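Spreading Out the Fruit: Your Questions Answered
7 min read

Ever since I wrote about tipping the whole week's fruit out onto the kitchen table before putting any of it away, the questions have been coming in, and they have been lovely ones. I've had 47 of them in the mailbox and a few more over the fence. I can't answer every one, and a good many were the same question in different clothes, so I've gathered them up below. Put the kettle on, as I do go on a bit.

Why spread it out at all? Can't I just fill the bowl?

You can, and for years I did. The trouble with a bowl is that whatever goes in first stays at the bottom, and whatever is at the bottom is what you forget. I once found a lime under a heap of apples that had turned as hard as a golf ball, and I couldn't have told you what month it came into the house. When everything is laid out on the table you see each piece from the side, you can turn it over in your hand, and the soft ones get picked out while they are still good for something. It takes me less time than drinking a cup of coffee, and I'm usually drinking one while I do it.

Do I need to do this the minute I get home?

Oh, goodness, no. Do it the same day if you can manage it, or the next morning if you got home late with tired feet. The only thing I'd hurry over is anything that has been tied up in a plastic bag. Fruit sweats in a closed bag, and one damp evening can start the mold going. Open the bags, at least, and then go to bed.

Should I wash everything while it's out?

I get this one more than any other. My answer is to wash it when you're about to eat it or cut it, and leave it dry until then. Water sits in the little hollow at the stem and in any nick in the skin, and that's where trouble starts. Do wash citrus before you cut it, even when you are going to throw the peel away, as the knife carries whatever is on the outside straight through to the inside. Cool running water and a rub with your hands will do for most things. For oranges and lemons I have a small vegetable brush, which I bought at Van der Linden in Stukport so long ago that the bristles all lean to the left.

If you simply can't bear to put unwashed fruit away (my sister is the same), wash it and then dry it properly with a clean towel, every piece, and give it a while in the open before it goes anywhere cold.

How do you sort it once it's on the table?

By how soon it wants eating. I used to sort by kind, all the oranges together and all the apples together, and it looked very handsome and did me no good at all. Now the nearest row is for today and tomorrow, the middle is for later in the week, and the far side can wait. Once I've got my rows, I put the far side away in the refrigerator drawer, the middle goes on the counter, and the near row goes in the bowl where hands will find it. If you have children in the house, the bowl is the whole secret – they will eat what they can reach.

What am I looking for when I pick a piece up?

Weight first. A citrus fruit that feels heavy for its size generally has plenty of juice in it, and a light one has often begun to dry out. Then press very gently near the stem end with your thumb. Don't squeeze the sides, please, or you'll be making the bruises you were looking for! Then turn it over and look at the side it has been sitting on. And smell it. A ripe piece of fruit will usually tell you so, and so will one that has gone over.
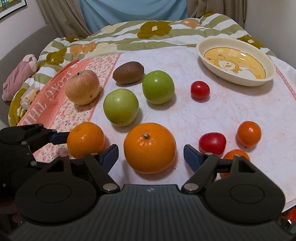 Gralness, Monday, September 12, 2022

Ten pieces came out this time, and the questions in today's mail happened to fit them rather well, so I'll carry on from the table.

Does it matter if the oranges are different sizes?

Not for keeping, but it matters a good deal for using. A large one like the big fellow with the bit of stem still on it is a fruit I'd put aside for slicing or sharing, and the smaller one beside it is more the size for a lunch bag. Small ones with thinner skins tend to dry out sooner, so if you have both, eat the small ones first. I know it's tempting to go for the big one. Be strong.

Should I pull off that little stub of stem?

Leave it be. Where the stub comes away it can leave a small opening, and an opening is all that mold is waiting for. If it falls off on its own, move that fruit up a row and eat it a bit earlier. The one thing I'd watch is a sharp stub pressing into the fruit next door, so turn the stub side up or away from its neighbors when you set things down.

One of my green fruits has a brown spot on it. Is it ruined?

Very likely it's fine. I have one like that myself today, with a small brown mark low down, and next to its greener companion it does look a little sorry. Feel the spot. When it's dry and firm and level with the rest of the skin, it is often nothing more than a rub from a branch or a bump in the crate, and you can eat right past it. If it's soft, sunken, or weeping, cut it open today and have a look. A small soft bruise can be cut away from a firm fruit with a generous margin. With mold on soft, juicy fruit I don't bargain, and out it goes to the compost.

Does a paler green mean it's riper?

Sometimes, and it depends very much on what fruit you have. Many green apples do turn from a strong green toward a yellowish one as they ripen, and limes will go yellow if they're left long enough. But there are varieties that start pale and stay pale, so I wouldn't hang my hat on the color. Go back to weight, feel, and smell. When I really can't tell, I cut one and let it answer for all the rest.

What do you put under the fruit?

A cloth of some kind, every time. Mine is white with pink marbling in it, and I'm fond of it for the plain reason that anything leaking or shedding shows up right away on a light background. A dark cloth hides a multitude of drips. It needn't be anything special – an old sheet folded double is perfectly good, and it gives you some padding for the pears. Just be sure it's clean and dry, and shake it out afterward over the sink or the back step.

Can citrus sit next to apples?

For an afternoon on the table, certainly. For storage I'd give them separate quarters. Apples give off a gas as they ripen (ethylene, if you like to know the names of things), and it hurries along a good many of their neighbors. Oranges and lemons don't go on ripening after they're picked, but they don't keep any better for the company. I have the apples in one drawer and the citrus in the other, and if you only have one drawer, put the apples in a bag with a few holes in it.

How long will oranges keep?

On the counter, I plan on a week. In the refrigerator you can expect several weeks if they went in sound and dry, and I check them every time I do the table. Kiyoshi Hirose, who had the orchard stall at Dekamgate when I first moved here, told me to store them loose so the air could get between them, and I have done it that way ever since. A mesh bag does nicely if yours like to roll around.

What do you do with the ones that didn't make it to the bowl?

Juice them, stew them, or grate them! The zest of a tired orange is often as good as new, and it freezes beautifully in a little jar. Odd apples get chopped, skin and all, and cooked down with a splash of water for 20 minutes with the lid on. I don't weigh anything. If it's thick I call it sauce, and if it's thin it goes over oatmeal and I don't call it anything.

Is there a cheat sheet I can print?

There is, and I'm tickled by how far it has traveled – 333 copies picked up from the library desk since March, and some 90 of those over at the Stukport branch, where they put it beside the seed packets. Ask at the desk, or write to me and I'll mail you one. It's a single page, with the rows drawn on it and a space at the bottom for what you've tucked into the freezer and would otherwise forget.

Still have a question? Leave it below and I'll get to it as soon as I can. I read them all, usually at the table.

Donnie MacRitchie

3 comments

marmalade_jo
I've been washing everything the second it comes in the door for thirty years and wondering why my lemons went fuzzy. Trying it your way this week. Does the same go for grapes?

Donnie MacRitchie
It does, Jo, and even more so for grapes. Leave them on the stems and rinse a bunch at a time as you want them. Berries the same.

Pete in Stukport
The branch was out of sheets when I went in on Saturday. Can you send more? Also, my wife says to tell you that pears should be in the near row no matter what they look like when you buy them, and she won't be argued with.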